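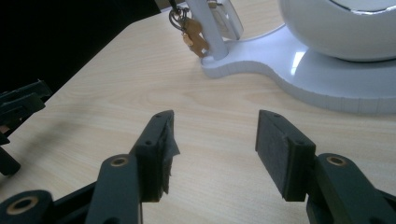 Clestitz Rain Notebooks

README and data card, last revised 20th January

What you get

Daily rainfall readings from four backyard gauges, typed up from paper notebooks. One gauge was in Clestitz, one in Pluncombe and two in Buvisville. There is one row per gauge per day, in a file called readings.csv. A second file, pages.csv, lists the notebook pages and says how readable each one was. If you only have time to open one of them, open pages.csv first. It will probably change your mind about the other.

The notebooks came to 300 pages. We typed up 200 of them. The remaining pages are water-stained, missing a year, or written in a pencil so faint that the two of us trying to read it came back with different numbers. We left them out. An earlier listing of this set on another site called it "complete," and we have asked for that word to be removed.

Columns

gauge: one of clestitz, pluncombe, buvis_a, buvis_b
day: year, month, day
rain_in: inches of rain, as written
mark: T for trace, M for missing, Q for a reading we don't trust
note: whatever else was on the line, typed as found

The mark column was added by us. The people keeping the notebooks used their own signs, including a circle that seems to mean zero in some years and "didn't look" in others. Where we couldn't tell, the row has a Q. We'd sooner have too many of those than too few, and you are free to disagree and use the rows anyway.

How the readings were taken

Mostly by walking outside in the morning and looking. The gauges were plain tubes with printed lines. The Clestitz one was sold under the name Tripathi and had a funnel top. The notes don't say what the others were, and a guess based on the size of the biggest readings would only be a guess.

No gauge was ever checked against another. The two in Buvisville were close enough that you would expect them to agree on a steady, soaking day, and often they do. On other days one shows a good soaking and the other shows nothing at all. Summer storms can do that. So can forgetting to empty the tube. We have seen both explanations offered with a lot of confidence for the same row.

Reading time is another problem. The Pluncombe notebook says "7 am" inside the front cover and never mentions the time again. Several notes in the same book say things like "read after supper." A day in this file is the day somebody wrote at the start of the line, and the rain may well have fallen the day before. Please don't line these rows up with a radar archive and write to us about what you found.

Typing and checking

Every page was typed twice and the two versions were compared. Where they differed, a third look settled it or the row got a Q. This catches typing mistakes. It does nothing for mistakes that were in the notebook to begin with, and we think most of the trouble is there.

Things we did not do: fill gaps, smooth anything, convert to metric, or fix readings that look silly. There is one reading of 4 inches in Pluncombe on a day when the other three gauges are dry. The note beside it says "sprinkler?" We kept it with a Q.

Zeros

Be careful with these. A long run of zeros can mean a dry spell. It can also mean a vacation, filled in afterward from memory or from a hopeful look at the tube. In the Clestitz book the ink changes after some of these runs and the handwriting gets very even, the way it does when you write a lot of lines at one sitting. We marked the worst of them. We are certain we missed some.

Working out monthly totals from this set is possible, and people will do it whatever we say here. If you must, drop any month with more than three M or Q rows and say that you dropped it. December is bad at all four gauges. Some of what fell was snow, and only the Pluncombe notebook says anything about melting it before reading. The other books go on giving numbers through freezing weather as though nothing had changed.

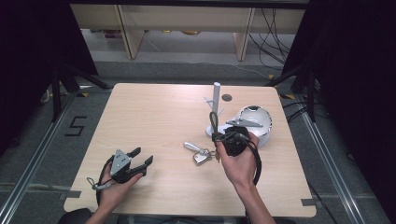
A comment on the draft card argued that we were being too hard on the notebooks: the readings were made by people who cared enough to go outside every morning, official stations have gaps and bad days too, and a set with this many warnings on it will simply be ignored. The same comment asked for a short list of things the data can safely be used for.

We take the point about official stations. They do have bad days. They also have somebody who writes down when the gauge was moved, and we don't have that. buvis_b jumps to noticeably higher readings partway through its second notebook and stays there. Maybe it was moved out from under a tree. Maybe it was replaced. Maybe the weather changed in one backyard and left the other alone – we doubt it.

As for the list, we tried, and it came out short.

Uses we'd be comfortable with

Teaching people how to clean up messy records. Practicing with missing values that are missing for real reasons. Telling wet weeks from dry weeks at a single gauge, in the warm half of the year. Reading the note column for its own sake, which has more in it about tomatoes than about rain.

Uses we'd argue with

Any claim about climate. The record is too short and the gauges too poorly described. Any comparison between towns finer than "it rained in both." Any ranking of storms. Any use in a dispute over flooding, drainage or insurance – we have been asked about this already and the answer was no.

Training a forecasting model on this set alone would also be a poor idea. You would get something that has learned when people go on vacation.

Personal details

Notes that named neighbors or mentioned somebody's health were blanked, and those lines say [removed]. Street addresses were never in the files. Gauge positions are given by town only, and we won't send exact ones on request.

Known errors in this version

Leap days are missing from buvis_a. We don't know if they were skipped on paper or lost in typing, and the pages in question are among the faint ones.

A handful of traces were typed as 0.01 in the first release. They should all be T now. If you find one that isn't, tell us the gauge and the day. A message saying "some traces look off" doesn't help much.

License and credit

Free to copy and change. If you publish something, cite the set as Clestitz Rain Notebooks and give the revision date. Please don't call it "high quality" or "ground truth" in print.

We use cookies to remember your settings and measure visits. Accept all | Manage choices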